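The Brikness Eight

The car arrived at the Inwood workshop on a closed trailer, with the engine in a separate crate. Seraina Holzer signed for both. The paperwork listed one Zandis touring car, chassis 1267, straight-eight engine, coachwork by Kaufmann, last registered in Brikness. The mileage field had been left blank.

She measured the bores first. Six were within tolerance. The two at the rear of the block were oval, worn on the thrust side, and the rearmost had a vertical score deep enough to catch a fingernail. She wrote the figures on a card and wired the card to a head stud.

Lorenz Lanz came in at noon. He had bought the car from an estate in February without hearing it run, and he wanted it on the road in time for the Brikness hill climb.

"The block needs two liners," Seraina said. "The crank is straight. The magneto is the wrong one."

"Wrong how?"

"It turns the other way. Somebody reversed the drive gear to make it fit. It would have sparked, but late."

Lorenz looked at the gear for some time. He asked whether it had been done at the factory. She said the Zandis works stamped its gears on the front face and the stamp on this one was facing the firewall.

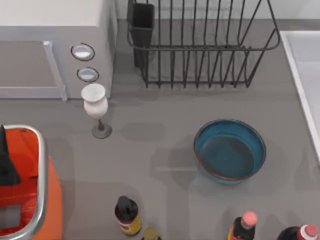 Why would anyone fit a magneto that turns the wrong way?

The usual reason was supply. Zandis had bought its magnetos from a single maker, and when that maker closed, owners took whatever would bolt to the bracket. A reversed gear kept a car moving. It also cost power at any speed above a fast idle, and the engine ran hot from the retarded spark.

Seraina explained this at the bench while she drew the taper off the shaft. The puller slipped once and she reset it. Lorenz held the lamp.

"My grandfather drove one of these," he said. "He always said it wouldn't climb. He'd stop halfway up to Brikness and let it cool. He blamed the radiator."

"Which chassis?"

"I don't know. He sold it before I was born."

She did not answer. The gear came free and she set it on a clean rag, stamp side up. Under the works stamp was a second mark, cut by hand with a small chisel. It was two letters, both L.

"What was his name?" she asked.

"Leonhard."

She turned the rag so that he could read it. He put the lamp down and did not pick the gear up.
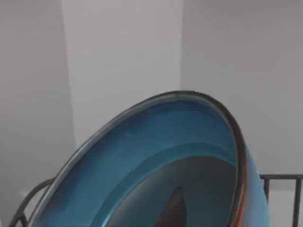 The liners took eleven working days. The first pair came undersized from the foundry and went back. Seraina pressed the second pair in cold, bored them, and honed them by hand to match the other six. A correct magneto was found in a dealer's stock, complete except for the cam ring, and she made the ring from tool steel.

She timed the engine to the factory marks on the flywheel. At the first attempt it fired on five cylinders. She changed a lead and it fired on eight. Oil pressure settled at 40 pounds and stayed there after the thermostat opened.

Lorenz drove it up to Brikness on Aug 8, 2020, with Seraina in the passenger seat holding a notebook. The road rose steadily from the river and tightened near the quarry. He changed down at the second hairpin. The needle on the water gauge moved a little past the middle and stopped.

Halfway up there was a gravel turnout with a stone trough. He slowed.

"Is something wrong?" Seraina asked.

"No."

He pulled in anyway and switched off. The engine ticked as it cooled. She wrote down the water temperature, the oil pressure and the time. Then she closed the notebook and waited.

After several minutes he reached under the dash, opened the fuel tap again, and asked her whether the old gear could be kept with the car. She said it was already in the toolbox, wrapped and labeled.

He pressed the starter.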